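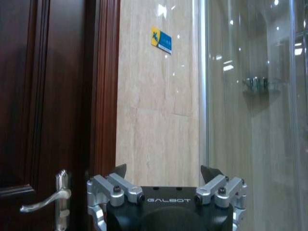 Ornix Lever Handle on Long Backplate, Satin Silver

Item no. ORN-207
Sold as a pair (both sides of one door)
Price: $79 the pair
In stock at Handenstead, ships next working day if you order before noon

Quick version: curved lever, long narrow plate, brushed satin finish. Interior doors. Bathrooms, bedrooms, hall closets. Looks good on dark wood, mahogany tones especially. Also fine on white but you knew that.

What's in the box

2 levers, each already fixed on its backplate
1 spindle
4 through bolts with sleeves
1 small hex key
Paper template (please use it)
Instruction sheet, new version, old one had the spindle drawn backward

NOT in the box: latch or lock case, strike plate, hinges. Latches are on their own page. Order together and we put it all in one carton.

Measurements

Backplate height: 207 mm
Weight: some 700 g for the pair, without bolts
Plate width, lever length, projection: see the drawing in the Downloads tab. We took the figures off this page in July after two of them got swapped and people drilled on them. Sorry again.

Door thickness: standard interior doors. Thick old doors, solid wood doors with moldings added on both sides, measure first and call us. We have a longer spindle and longer bolts, small extra charge.

Finish

Satin silver, brushed. Not mirror chrome! We get returns for this. If your faucet and shower trim are shiny chrome the handle will read a little softer and grayer next to it. Most people like that. If you want an exact match, ask for a sample plate, we mail it, you mail it back.

With aluminum shower frames it sits very nicely, close enough in tone that nobody will ask. Beige or cream tile, marble-look tile, dark glossy doors, all good company for it. Warm brown wood plus silver is a safe pick if you can't decide. Brass on a red-brown door gets heavy fast in a small bathroom, my opinion, others in the shop disagree.

Fingerprints: show less than on polished. Still show some. Wipe.

Why a long plate

Mostly for doors that already had one. Old handle comes off, you have a pale patch and a row of old holes down the door, a round rose won't cover it. A long plate may. Measure the patch top to bottom and compare to 207 mm. Bigger than that, look at the Benjelloun range, their plates run longer. Patch wider than the plate is a different problem and means touch up varnish or a new door, no handle of ours fixes it.

Also check where the spindle hole sits compared to your old marks. Plate may be long enough and still sit too high or too low to hide everything. Tape the template on, look, then decide. Do this before you open the bag with the handle in, we can't take back fitted sets.

Left or right?

The curve on the lever has a direction. Pair is supplied with one of each, so one box does a left hand door or a right hand door, just swap sides. Rounded tip on both. If you lay them out on a table and they look like mirror images of each other thats correct.

Versions

Plain plate (no keyhole): bedrooms, closets, anything with a simple latch
Key version: old style key hole, for lock cases with a key
Bath version: thumb turn inside, coin slot release outside
Pick from the dropdown. Same price for plain and key. Bath version a bit more, price updates when you select it.

Please check center distance on your lock case before ordering key or bath. It's the distance from the middle of the spindle hole to the middle of the keyhole or turn. If those don't line up nothing else matters. Old number is often stamped on the lock case face, otherwise ruler.

Fitting

Loosen old handle, pull both sides off, keep the spindle until the new one works. Latch stays in the door. Tape template over the spindle hole, plumb it by eye against the door edge or better with a small level. Mark. Drill from both sides to the middle, not straight through, or the veneer on the far side will tear out. Painter's tape over the marks helps.

Spindle in, first side on, second side on, bolts in loose. Try the lever a few times. Door open. Then snug up the bolts, a little each, and try again. Lever stiff or slow coming back up = bolts too tight or plate a hair off. Back off half a turn. Don't use a power driver for the last bit.

Panel doors: check that the plate lands on the flat stile and doesn't ride up on the molding around the panel. On narrow stiles it can be close. If the plate edge sits on the molding it will rock and the bolts will work loose by Christmas.

Also look at the casing side. Deep profiled casings with a small backset can pinch knuckles. A lever is better than a knob there but try it with your hand before drilling.

Bathrooms

OK for a normal bathroom. Not for inside a shower enclosure, not for steam rooms, not for outside doors. Keep tile and grout cleaners off it, the acidic ones mark the finish and it does not polish out. Tiling going on at the same time? Fit the handles last. If you can't, bag them and tape the bag. Grout haze on brushed metal is a miserable job.

Care

Soft cloth, warm water, drop of dish soap, dry it. No scouring pads. No bleach wipes. Wipe in the direction of the brushing. Once or twice a year check the bolts.

Matching pieces

Ornix window handle, same satin
Ornix towel hook, single and double
Grovaleo door stop, floor mount (slightly darker, fine on the floor)
Benjelloun long plate, for bigger patches
Hinges in satin: back order, expected Tuesday

Doing a whole house? Make a list per door: room, left or right, version, door thickness. Email it to Lăcrămioara Bogdan at the trade desk, she turns it into one order and catches the mistakes. She'll want the center distance for every lock case so measure while you're walking around. Discount starts at 4 pairs, mixed versions OK.

Returns

Unfitted, in the box, with bolts: full refund. Fitted or scratched: no. Template cut up: still fine. Finish fault or a lever that droops: send a photo of the handle on the door plus one of the spindle, we usually swap without asking for the old one.

Questions we get

Can I use my old spindle? If it's the same size and length yes, but ours is in the box anyway.

Does the lever spring back by itself? Light spring in the plate. A worn out latch will still drag it down. Replace the latch.

Can I buy one side only? Yes, phone order only, website can't do it.

Will you drill my door? Bring it to the Handenstead counter in the morning and we'll do it while you wait. Hinges off please. Blankets are good too, glossy doors scratch in the back of a truck and then everybody is sad.

Do you have it in black? Coming. No date yet, use the Notify Me button.

Downloads: drawing, template (print at full size, no "fit to page"), instruction sheet.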